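Said Chraibi
Small laundry, small budget, one robot arm. A thread on what we're buying and what we're putting off. Long one.

1/ Background. I run Garnstead, a linen and shop-cloth service. We wash and fold for garages, cafes and two dental offices. Folding and stacking is where the hours go, so in January I set aside money for a trial arm. I'm posting the plan because I couldn't find one from a shop our size when I was looking.

2/ The trial runs on one job only: square cleaning cloths, folded and stacked. Sheets and aprons stay with people. I got talked into a wider trial on a dryer purchase years ago and paid for features we never used.

3/ Three suppliers quoted. Jilledeck wanted to sell a full cell with fencing, conveyor and a service contract. Kelmendi offered a lease on the arm alone. Biltura would sell the arm, mount and wrist camera and leave the rest to us. We went with Biltura.

4/ The lease looked cheaper on the first page. Then you add the minimum term, the return freight and the fact that you can't change the end of the arm without written permission. For a trial where the end of the arm is the thing you want to change, that ruled it out for me.

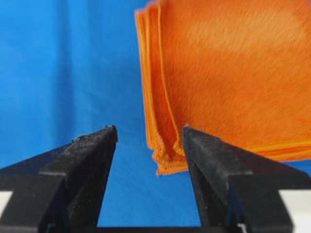 5/ Fingers are the first line in the budget, and I'd put them ahead of a faster arm or a better computer. Cloth is a bad thing to grip. With a stack it's harder still: look at how those orange hems sit one beside the next along the left edge, with the corner bunched up right at the fingertip. A tip has to get in among layers like that and come out with the right number. So I want several tip shapes on the shelf before I spend on anything else.

6/ We print the fingers. A bought set was quoted at a price I won't repeat, and it came in one shape. Printed ones wear and pick up lint, but I can have a new pair the next morning. Budget for a printer if you don't have one. Budget for the person who runs it too – that part I left out of my first draft.

7/ Numbers, for those who asked. The line for fingers, spare tips, filament and screws is $1844 for the trial. That includes up to 9 pairs of fingers. If we use fewer, the rest goes to spare cables.

8/ The arm itself I'm not going to price here. Quotes vary by region and I don't want anybody waving my number at a salesman. Ask for the arm, the mount, the camera, freight and training as separate lines. Two of our three quotes came back as one lump the first time. Send those back.

9/ Things that were missing from every quote:
Electrical work at the table
A surface covering, plus a spare to use while the first is in the wash
Test cloths you can afford to ruin
Staff time to reset the table between runs

10/ That last one is bigger than it sounds. Somebody has to lay the cloth out again after each try. I've planned four hours a day for it, for eight weeks. It's the largest cost in the trial after the arm, and it doesn't show up in any brochure.

11/ On the table covering: get a plain one, in a color that's well away from whatever you're handling. Blue under orange is fine for us. Our white dental towels will need blue or something darker. Don't buy the printed mat with the grid on it unless you have a use for the grid.

12/ Work to be covered before we decide on a second arm:

Single cloth, laid flat. Pick it up and put it back down square. This is where the tips get compared, because a flat cloth gives them very little to take hold of.
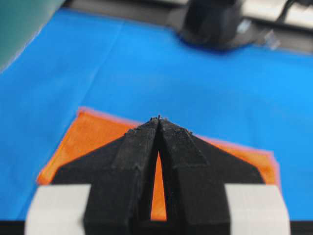
Single cloth, folded in half and then in half again. Same cloths, same table. I'm allowing more staff time for this one than for the other steps.

Folded cloths onto a stack, and off a stack. The off part matters to us for packing orders. If it can only build stacks and can't take from them, I'd still call that half the job and price it that way.

13/ What would make me stop: if resetting the table takes longer than folding the cloths by hand would have. We'll log both. I've told Biltura this in writing so it won't come as a surprise.

14/ What we're not buying this year: the conveyor, the second arm, and the software subscription on the upper tier. The lower tier covers one arm and one camera. The upper tier starts to make sense at four arms, and we don't have the floor for four.

15/ Insurance. Call them before delivery. Ours wanted the model, the location on the floor plan and a note on who is allowed to run it. There was no change in premium, but the paperwork took longer than the freight.

16/ Several people asked about resale. I've put it down as zero. If the arm sells for something later, good, but I'm not going to let a guess about resale help pay for it now.

17/ I'll post the reset log and the finger spending when the eight weeks are up. If you run a shop this size and have bought fingers or tips for cloth, tell me what you paid and how long they lasted – replies are open.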